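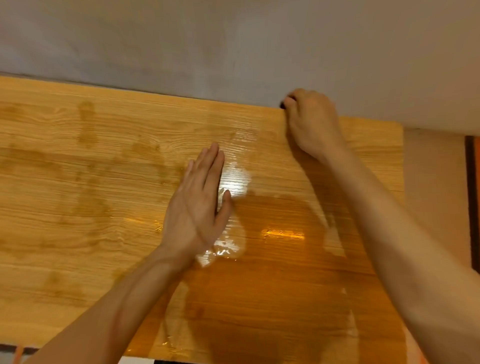
Chapter 7
Covering Large Panels by Hand

By now your Hura cart drives, stops, and comes back when you call it. What it lacks is a place to live! In this chapter we line the docking bay, the boxed-in corner where the cart parks and charges, and we do it with wood-grain adhesive film.

I love this part of the build. After six chapters of wiring and code, you get to use your palms. It's slow, satisfying work, and it matters to the robot more than you might expect. The cart's distance sensor reads a plain matte board very well and a shiny one rather badly, so where the film goes (and where it stops) is a design choice.

What you will learn
- how to start a sheet along a top edge and keep it straight
- how to push air out toward the open side
- how the Ondari sensor responds to glossy and matte surfaces
- how to mark a keep-clear strip for the dock beacon

Before you start

Cut the sheet 1000 mm wide and 600 mm tall. Wipe the board and let it dry. Hold the top edge in the corner with the fingertips of one hand and smooth with the flat of the other, working sideways in long strokes. Small wrinkles and bubbles will show up near the heel of your hand, and a low lamp makes them easy to spot. Lift and lay again while the glue is still fresh. Don't chase every bubble with a fingernail, or you'll scratch the clear top layer.

Leave the 158 mm strip above the floor bare. The beacon sits there, and in Section 7.3 we'll plot its readings with and without film beside it. The difference made me laugh out loud the first time I saw the graph.

7.1 Why shiny walls confuse a cart

A distance sensor sends out light and waits for some of it to come home. On a matte wall the light scatters in many directions, and plenty comes back. On a glossy wall most of it bounces away at one angle, like a ball off a gym floor.

Related chapters
Chapter 6: Calling the Cart Home
Chapter 8: Charging Contacts and the Pallex Latch
Appendix C: Raju Board Pinouts

Reader comments (3)

tinbench: Did the top edge first like you said and it went on straight. Second sheet, not so much.

marlo_k: Does the bare strip have to go all the way across? My bay has a pipe in one corner.

Hakim Pangaribuan: @marlo_k Only as far as the beacon can see. Stop short of the pipe and you'll be fine!

Contact | Copyright Hakim Pangaribuan | Updated December 2018 | Back to top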